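Stop Grading Robots on the Easy Shirts

I've read the Trilska write-up twice now, and I like it more than I expected to. Mahtab Ghaffari and Mutua Lema trained one policy on 4,000 clothes-hanging demos, then threw out the usual pass/fail score. They split each run into 4 stages and graded every one. Good! A single success rate hides so much – mostly where the trouble starts.

My gripe is with the 14 test garments. Too many are stiff cotton tees, and those practically hang themselves. Give me more smooth, slippery stuff, the kind that folds up wherever it likes. 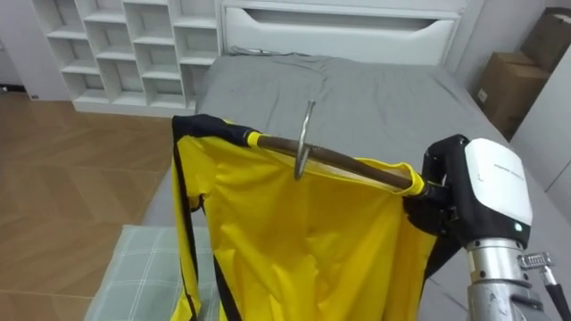

What I'd like to see in July

Same policy, same stages, harder closet. I'd take a lower number I can believe over a pretty one.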